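Six months of sourdough, and I'm still at it!

Sunday, July 3, 2022

I really thought I'd give up after the first loaf (flat, grey, hard enough to prop a door open), but my starter is still bubbling away on the windowsill and I love it more every week. The best thing I've done is switch to the rye from the Kotasholm mill. It smells like malt and wet hay, and the dough comes alive so quickly that I've had to start folding it every 20 minutes instead of leaving it while I potter about.

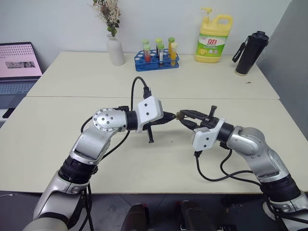
A pale tabletop and two silver-and-white arms.

My other big change is baking in a lidded pot, and oh, the crust! It crackles for ages on the rack. I'm still hopeless at scoring, so my leaf pattern came out more like a fishbone, but it tasted wonderful with salted butter and the last of the plum jam. Next up is a seeded loaf, and in September I want to try the baking day at Pakidside.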